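Round placemats on a light wood table, yes or no?
Forum: Table and Kitchen

selina_brunner
Started this topic

Hello all. We have a new table at home, light wood with a soft shine, and I am trying to decide how to protect it. My mother in law says tablecloth, finished. I would like to see the wood. I was looking at the round woven placemats from Nollow, the straw color ones. Do they scratch? And are they stable under a bowl of soup? We are four people and two of them are under six years old.

mohsin.m
Tablecloth. Sorry, I am with the mother in law. Woven mats collect crumbs in every gap and you can not put them in the washing machine. I had a set for one summer and in July I threw them out.

Areeba_T
I disagree with Mohsin. You take the mat to the balcony, you hit it two times on the rail, crumbs are gone. For scratches I would worry more about the cutlery. People lay the spoon directly on the wood and then push it.

mohsin.m
Hit it on the rail and the crumbs go to the neighbor below. Very nice.

Areeba_T
My neighbor below is a parking place.

irfan_dh
Selina, which size are they? The small ones are only good for a bowl. If you want plate and cutlery on the same mat you need the big ones, and with the big ones a round shape takes a lot of table. Ours is from Caldeira, oval, and it solved this problem for us.

selina_brunner
Thank you for all the answers. I did not measure it, but it is the small type, for the bowl only. The spoon stays on the wood, so Areeba has a point there. I tried a table setting with a pale lavender bowl on the round mat and a ribbed cup in salmon orange, and the colors I like very much together.
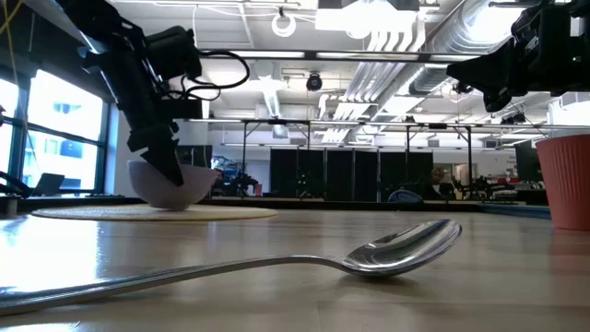 My doubt is more about the bowl. It has a round belly, and on a woven surface I am afraid it will rock when a child leans on the rim. With a flat plate I would not even ask. Does somebody use round bowls on such mats every day?

parveenk
Every day, yes, for nine years. It depends on the foot of the bowl. If there is a flat ring under it, it stands well. If the bottom is curved it will move on any mat, also on a tablecloth. Turn the bowl over and look — you will know in one second.

mohsin.m
On a tablecloth the child pulls the cloth and everything comes with it, I admit this.

irfan_dh
For the little ones I would use a silicone mat and keep the woven ones for the adults. It does not match, but you can wipe it.

Areeba_T
Please not silicone on a table like this. Mine left a dull mark on oiled wood. Ask first what finish the table has.

selina_brunner
The seller said lacquer, but I will call and ask again. Parveen, I will look under the bowl this evening. Do you wash your mats with water or only brush them?

parveenk
Damp cloth, then flat on a towel until the morning. Do not hang them, they lose the shape.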